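Greiferstörung von Drarkville

Die Greiferstörung von Drarkville war ein technischer Zwischenfall bei der Erprobung des Zweifingergreifers Korix, den die Firma Climasero für Arbeiten mit Bettwäsche und Kleidung entwickelt hatte. Sie ereignete sich am 28. April 2023 in einer Wohnung in Drarkville.

Verlauf

Beim Anheben einer Steppdecke geriet Stoff zwischen Finger und Gelenkarm. Die Steuerung wertete den Widerstand als festen Griff und erhöhte die Schließkraft weiter. Der Greifer blieb 53 Sekunden geschlossen, obwohl der Befehl zum Öffnen vorlag - erst das Trennen der Stromversorgung löste ihn. Verletzt wurde niemand, an der Decke rissen zwei Nähte.

Ursache

Die Untersuchung leitete Do-yoon Shim. In den Protokollen aus fast 370 Greifvorgängen fanden sich zwei weitere Fälle mit gleichem Kraftverlauf. Als Ursache gilt ein falsch gesetzter Grenzwert für den Motorstrom.

Folgen

Im Mai erhielt Korix eine neue Kraftbegrenzung und einen Notausschalter am Gehäuse. Versuche mit gefalteten und zerknitterten Decken auf dem Bett wurden danach wieder aufgenommen.
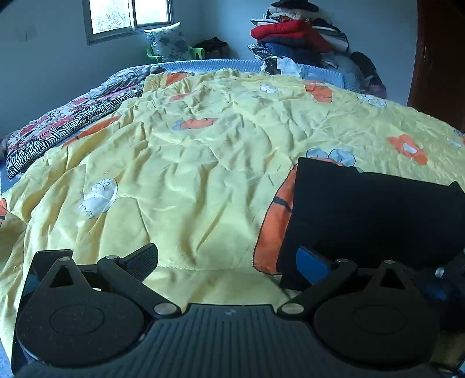
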